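Chapter 4
When the Whole Town Chips In

I grew up in a place with one bakery and a footy oval, so I learned early how a community raises money. Somebody gets crook, and by tea time there's a tin on the counter at the Clavano!

In this chapter we'll follow one family's appeal from start to finish. Areeba Bhutto needed to spend 31 nights in the city while her son had treatment, and her neighbour Jinfeng Wan decided to put on a fun run one July morning. He hoped for 15 runners. He got about 300 (plus dogs), and I was one of the slow ones, puffing up Burnon Hill in borrowed shoes.

I'll be asking you to think about the less cheerful bits too. Who holds the money? What if the family would prefer a bit of privacy?

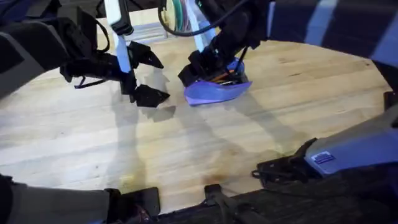

Jinfeng kept his notebook from those weeks and let me copy out whole pages, spelling mistakes and all. We'll start with the first one, where he's trying to work out who to ring about closing the road.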